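Caderno da oficina - Clandmont, sala de baixo
18 July 2026
Entrada de Jussara Coutinho

Assunto: cabos. Outra vez cabos.

Retomo a conversa que ficou a meio na semana passada, quando o Gaetano Carbone defendeu que tudo o que temos na gaveta devia ser enrolado "à Kumitz", ou seja, pelo procedimento de duas páginas que a Kumitz manda com as encomendas. Li as duas páginas. Continuo sem perceber o que ali justifica mudar o que fazemos. Dizem que o rolo dura mais, que o cabo "memoriza" a curva certa, que se desenrola sem nós. Não dizem em que cabos experimentaram, nem durante quanto tempo, nem com que raio. Para mim isto é um folheto.

Mesmo assim prometi olhar para o assunto com calma, e hoje foi dia disso. Regras que combinei comigo mesma: um cabo de cada vez na mesa, tudo o resto fora do tampo, nada de abraçadeiras, nada de fita no cabo. Se um rolo só se aguenta com fita, então não é o rolo que está bom, é a fita.

O primeiro foi o cabo preto que anda a circular entre a bancada e o armário. Enrolado apertado, em círculo, com as pontas metidas para dentro. 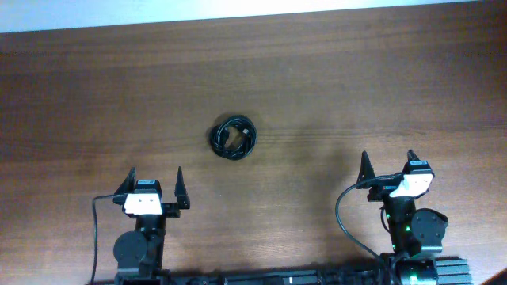
Cabo preto enrolado, conectores entre as voltas. Tampo de madeira, sala de baixo.

Notas sobre este rolo, antes que me esqueça.

O rolo é compacto, isso concedo. Ocupa pouco e numa gaveta cheia é uma vantagem. O que me incomoda é a posição dos conectores. Meter as pontas entre as voltas é o que toda a gente faz por instinto, eu incluída, e é também o que o folheto recomenda ("proteger os terminais no interior do rolo"). Protege de quê? De pancadas, talvez. Em troca, quem pega no rolo tem de ir à procura da ponta com o dedo, puxa a primeira que encontra e, se a puxar pelo meio da volta errada, faz o nó que o método prometia evitar. As duas pontas também não ficam viradas para o mesmo lado, e gostava que alguém me dissesse se isso é de propósito ou se foi como calhou. O folheto não fala do assunto.

Perguntei ao Gaetano por mensagem. Respondeu que "se vê logo" qual é a ponta de fora. Eu não vejo logo. Pode ser defeito meu, mas então é um método que depende de quem olha, e isso tem de ficar escrito em algum lado.

Segunda dúvida: o diâmetro. O Gaetano fala em 80 milímetros para os cabos finos, e a ficha antiga da Ashworth, a que está colada por dentro da porta do armário, não dá valor nenhum, só diz "folgado". Entre um número sem explicação e uma palavra sem número, não sei qual é pior. Hoje não medi o rolo. Fica para quando tiver a craveira grande de volta (Jarrah, se a tens tu, devolve).

Terceira: o que se chama "guardado". Na folha de inventário o Onni Kuusisto lançou 484 artigos na categoria "cabos e afins", e a lista da Loredana Fontana, feita a partir das compras, dá 974 para a mesma categoria. Já se tentou explicar a diferença de várias maneiras, nenhuma me convence. A minha aposta é que um contou rolos e a outra contou cabos, e que há rolos com mais do que um cabo lá dentro. Se for isso, o problema da gaveta não se resolve com uma técnica de enrolar, por mais bonita que seja. Resolve-se com a regra de um cabo por rolo, que já existe e que não se cumpre.

O Onni diz que não, que contou tudo cabo a cabo. Pedi-lhe as folhas de rascunho. Ainda não apareceram.

Sobre o tampo: gosto de trabalhar nesta madeira, mas para avaliar cabos pretos tem um senão. O veio é todo em riscas compridas, claras e escuras, e no meio apanha um reflexo que come o contorno das coisas pequenas. Para ver se uma volta está cruzada por cima ou por baixo da outra tive de me debruçar e mudar de lado. Um pano liso e claro ajudava. A Loredana tem o rolo de tecido que sobrou das cortinas da Kollus, vou pedir-lhe um bocado. Ela vai dizer que é para outra coisa. 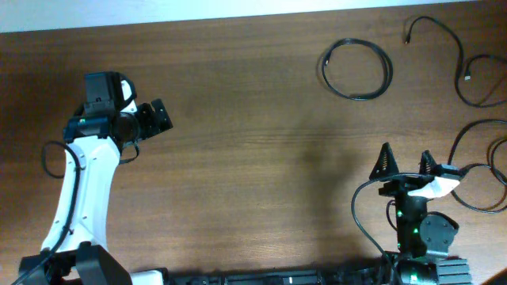

A mesa vista de cima, com o veio da madeira e a tira de parede ao fundo.

Ponto a favor do tampo, para ser justa: é largo e deixa-se limpar num instante. A bancada do lado tem a ranhura a toda a volta, onde se enfia tudo o que é terminal pequeno, e já lá perdi adaptadores que só apareceram na limpeza grande. Se formos mesmo fazer a comparação como deve ser, faz-se aqui em baixo e não lá em cima.

O que proponho para a comparação, e que o Gaetano já aceitou em princípio (o "em princípio" é dele):

Mesmo cabo, enrolado de três maneiras - à Kumitz, em oito, e à nossa moda, que é enrolar na mão e pronto. Uma noite em repouso na mesa. No dia seguinte outra pessoa desenrola, sem saber qual é qual, e aponta se apareceu nó ou não. Quem enrola não desenrola. Repete-se até haver uma coluna inteira preenchida para cada maneira, e só depois se discute. O Jarrah Harawira ofereceu-se para desenrolar, desde que não seja antes do café.

O que não aceito como resultado: "parece melhor", "fica mais arrumado", "na Kumitz fazem assim". Já tivemos essa conversa com as caixas de tampa azul, que iam resolver tudo, e a prateleira 43 continua como estava, só que com tampas.

Também não aceito o contrário, que é concluir que o método não presta por eu estar de mau humor com o folheto. Pode ser que funcione. Se funcionar, mudo a ficha da porta do armário e ponho lá o nome do Gaetano. Até lá fica a da Ashworth com o seu "folgado".

Pendentes:
- craveira grande (Jarrah?)
- folhas de rascunho da contagem (Onni)
- bocado de tecido liso, claro, que chegue para tapar o meio da mesa (Loredana)
- escolher o segundo cabo, de preferência mais grosso, para não tirarmos conclusões de um só
- perguntar à Kumitz em que cabos testaram. Já escrevi uma vez, mandaram-me o mesmo folheto em PDF.

Nota acrescentada ao fim da tarde: o Gaetano leu isto por cima do meu ombro e diz que fui injusta com a questão das pontas, que no método completo a última volta prende o conector de fora e que basta levantar essa. Pedi-lhe que me mostrasse no folheto onde é que isso está escrito. Ficou de procurar. Se encontrar, corrijo aqui na margem. Em August revemos tudo, com ou sem craveira.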